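3.2 Cell layout and routine maintenance

The cell used in all sorting trials is the second of the two cells built at the Trurnville laboratory, and we call it Nidora in the rest of this paper. It was assembled in February by the first author and Tobiloba Odukoya, who also wrote the maintenance sheet on which this section is based. Both arms stand on one common rail along the front edge of the table, so that a change in the position of the rail moves both arms together and does not disturb their distance from each other. The enclosure is made of aluminium profile with patterned walls on three sides. The same wall covering was kept during the whole study, and a damaged sheet was replaced only with one from the same roll.
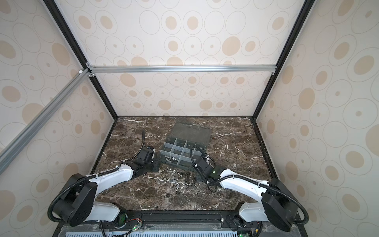 Figure 4. Nidora with both arms over the table, the organizer open and small hardware placed in front of it.

Maintenance was divided into a short check before each block of episodes and a longer one after the block. The short check begins with the power off. The operator moves each arm slowly by hand through its range and feels for resistance in the shoulder and the elbow. Then the mounting plates are tested for play by pushing the base sideways. When any movement is felt, the bolts are tightened with the torque driver and the calibration is repeated for both arms, even if only one plate was loose. We took this decision after an early block in which the right arm had been corrected alone, and the two arms did not agree any more about the position of the tray.

In total 466 episodes were recorded in this cell. Of these, 113 were removed from the analysis. The largest part of the removed episodes came from one fault in the wrist cable of the left arm, which lost contact when the gripper was turned far outwards. The fault was difficult to find — the connector looked correct from outside and the error disappeared when the arm was at rest. Bukola Sani located it by holding the connector while Odukoya repeated the last recorded motion at low speed. The cable was exchanged for a new one from Vastia, with a longer free length at the wrist, and the fault did not come back in the later episodes.

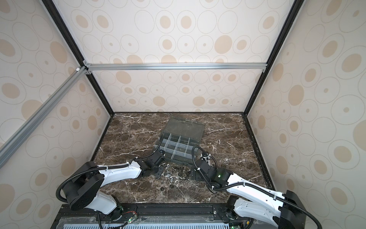
Cable routing proved to be the part of the cell which needed the most attention. A cable that is too short pulls at the connector, and a cable that is too long can touch the objects or fall between the fingers. Our present rule is that the sleeve must follow the forearm closely and only be free where the joint has to turn. On the right arm the sleeve is fastened to the forearm with two white ties, and after this it is left to form a tall loop above the gripper. The height of the loop was found by trial, with the wrist turned to both ends of its range. Ties are cut and renewed at every long check, even when they seem to be in good condition, and the sleeve below them is inspected for wear.

The long check also includes the gripper fingers, which are wiped with a dry cloth and compared with an unused pair. After episode 271 the fingers of both arms were exchanged on the same evening. The calibration was then repeated with the Nnaji procedure described in Section 3.1, and the new offsets were stored together with the old ones. Episodes before and after this exchange are reported separately in Table 2.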